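Before the cardboard goes out: what to keep, what to flatten

Every October my cellar in Pratitz fills up with packaging.

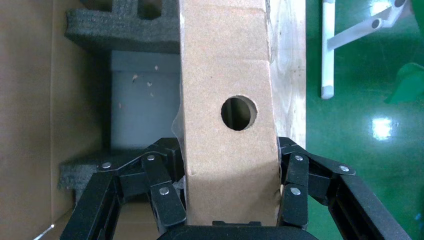 It comes together slowly over the year, one parcel after the other, and then one evening I can not reach the shelf with the jam jars anymore. I have done this clearing now many times, and these are the habits that stayed.

Sort first, cut later. I make one pile for cardboard, one for foam and one for plastic film. When I start to cut immediately, everything gets mixed and I must sort small pieces from the floor.

Pull off the film and the tape. Bits of clear film like to stay stuck at the edge of a cardboard piece and you feel them better than you see them. Go once along each edge with your thumb. Old tape comes off easier if you warm it for a moment with a hair dryer.

Look at the inserts before you flatten them. The inner pieces of a box are often the best ones, with straight folds and sometimes a round hole already cut very clean. Such a hole is difficult to make by hand. I use these pieces for cables: push the plug through, wrap the cable around the board, write on it with a pencil what it belongs to. A piece with a hole can also hang on a nail, for example with sandpaper clipped to it.

Cut with the waves, then against them. Corrugated cardboard has a direction. Along the waves it folds nearly by itself. Across the waves you should score it first with the back of a knife, otherwise it gets crumpled and the edge is never straight again. Put an old cutting board under it - not the good table.

Dark foam with compartments I keep only if I know already what goes in. My neighbor Till Kohlhase lays his in a drawer and keeps drill bits in it, and this works very well. Without a plan it only takes space. Please shake it out over the trash can first, the crumbs go everywhere and they stick to plastic boxes especially. A slightly damp cloth takes them off, a dry one only moves them around.

Keep a limit. I have one crate for good pieces, and when it is full, something has to leave before something new comes in. The crate is 18 inches high, so longer boards I trim to this size.

Tie the rest in flat bundles, not too thick, with string in both directions. In Pratitz the collection does not take wet cardboard, so I bring the bundles up in the morning and leave them under the roof by the door. Greasy pieces from pizza go in the normal trash.

The string I cut off from old parcels too. It lives in a jam jar, on the shelf that I can now reach again.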